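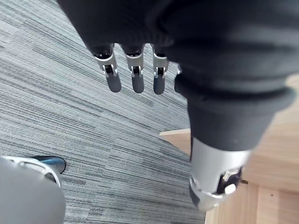

Humidity settings for the heating season

Relative humidity on the Mivska building's upper floors fell to 30 percent in the first days of December. Carpet fibers shrink slightly at that level, and static discharge at door handles becomes common. The supply air setpoint has been raised by 4 points on all floors served by the Badura air handler. The Kramer unit has no humidifier section and stays as it is.

Readings are logged at 13 locations. If your room has a sensor, keep it clear of coats, bags and portable heaters. A sensor placed in direct sun reads low and causes the humidifier to run longer than it should.

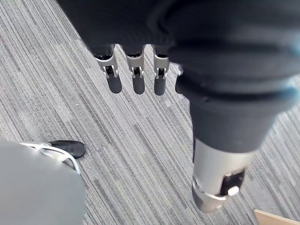

Gray striped carpet, December.

The upper limit is 41 percent. Beyond that, water condenses on the older window frames in cold weather. Report wet sills to the Wuris service desk with the room number and the time. Desktop humidifiers are not permitted while the central system is running. Filter changes follow the usual winter schedule.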